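Stustden Square Table, Light Wood Finish

Reviewed by Liviu Lazăr
Mar 5, 2022

Print this article
E-mail this article

The Stustden is a small square table with a light wood top and rounded corners. I bought one from Huỳnh, the furniture shop in Skernville, to replace a folding table that had started to sag in the middle. I wanted something flat and pale that small dark things would show up on. Most of what I do at a table is sorting, repairing and putting things on stands to dry or to keep their shape, and I lose a lot of screws and pins on dark surfaces.

The shop had one on display and several more flat in the back. The display table had been there long enough to pick up some marks, which I took as useful information. There were a few rub marks on one side and nothing deeper than that. I bought a boxed one and carried it to the car myself, though going through a narrow door with it was awkward.

Assembly took me most of an evening in February. The instructions are drawings only, and two of the drawings are the same drawing. The screws come in one bag with no labels. I sorted them by length before starting, and I would suggest doing that, as the long ones and the middle ones look alike until one of them won't go in any farther. The hex key in the box is soft. I rounded it off on the last corner and finished with my own. The holes lined up on three legs and needed some persuasion on the fourth.

The top comes already finished, so there is no oiling or sealing to do. The color is lighter than I expected from the box. The label says only "light wood," and the person at the counter didn't know what that meant. My guess is a birch or maple veneer. The grain is fine and mostly in narrow lines with a slight red-tan tint, bunching up in places, and over to one side it swings into rounded loops. Mine also has a small dark speck toward one edge. I have tried a damp cloth and a fingernail and it is still there. It could be dirt under the finish or it could be in the wood. I didn't think it was worth taking the table back for.

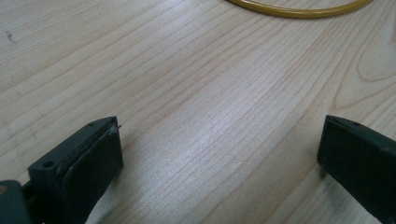

The finish has a slight gloss to it. In the evening, with a lamp overhead, that can be a nuisance if you are trying to see something clear or shiny, and I have moved my lamp so that it comes in from the side. In daylight I don't notice it. Pencil wipes off. Ballpoint wipes off if you catch it early. I set a mug down without a coaster for an afternoon to see what would happen, and it left a pale ring that was gone by the next morning. I have not tried anything hotter than a mug and don't plan to.

Scratching was my main worry, as I use wire stands a good deal. They are the simple kind with a ring for a base and wires crossing through it, and on my old table the ends of the wires dug in. So I put one on the Stustden and pushed it back and forth with some weight on it. It left faint lines that I could feel but could only see from a low angle. With a felt pad under the ring it left nothing. If you use bare wire stands every day, I would expect the finish to go dull in that spot over a year or so.

Stability is good for a table this light. On a hard floor mine had a small wobble on one leg, and there are no adjustable feet, so I cured it with a folded piece of card. On carpet the wobble went away. Leaning on the middle of the top with both forearms does not make it bow. Leaning on one corner is another matter. The table will shift if the floor is smooth, and on carpet it gives a little before it settles. If you plan to press hard on anything near the edge, hold the corners down with clips or put the table against a wall.

Clips work well on it, and I was glad of that. The top is thin enough for ordinary small ones to get a hold. The rounded corners are a slight problem, as a clip set right on the curve wants to slide around it. Set it a little way in from the curve and it stays. Use something soft under the jaws if you care about the finish.
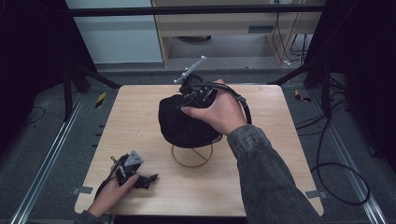

A square top suits two-handed work. I can hold something steady in the middle and still have a place near the front edge for whatever is in my other hand. With a long table I tend to spread out sideways and end up using one end of it. On this one everything stays within reach, and when it gets crowded I have to clear it, so it gets cleared more often than the old one did. I can walk around all the sides if I leave it out in the room.

Black and gray items show up very well against the top. Knitted and woven things in dark colors are the ones I had most trouble with before, where a seam or a loose thread just disappeared. A black pin on this top can be found without hunting. White thread is harder. For that I lay down a sheet of dark paper.

Amanuel Tilahun, who runs a repair evening that I go to, has the same table and has had his for longer. His has no speck, and his grain is straighter all the way across, so I assume they vary. He told me that one of his leg bolts loosened after five months and that he tightened it and has had no trouble with it afterward. I checked mine after hearing this. They were all tight except the one on the fourth leg.

He also looked at the Plistix table before buying, which is the other one people in Skernville seem to end up with. I have used a Plistix at someone else's house. The top is plastic with square corners, and it folds. It is the better choice if you have to put your table away at night. It is noisier to work on, and things slide on it more. For a table that stays up, I would take the Stustden.

What I would change: labeled screws, a harder hex key, adjustable feet, and a line somewhere on the box that says what the top is made of. A shelf underneath would also be handy, though I can see that it would get in the way of knees.

Good points: light color, fine grain, flat top, easy to wipe, takes clips.
Bad points: glare under an overhead lamp, poor instructions, slides on smooth floors.

Would I buy it again? Yes, at the price I paid. I would look over the top before leaving the shop if they let you open the box.

Rating: 4 out of 5

Print this article
E-mail this article

Related items
Plistix Folding Table, White
Felt Pads for Wire Stands, Two Thicknesses Compared
Small Corner Clips for Thin Tabletops
Desk Lamps That Light from the Side
Getting Pale Rings Out of Wood Finishes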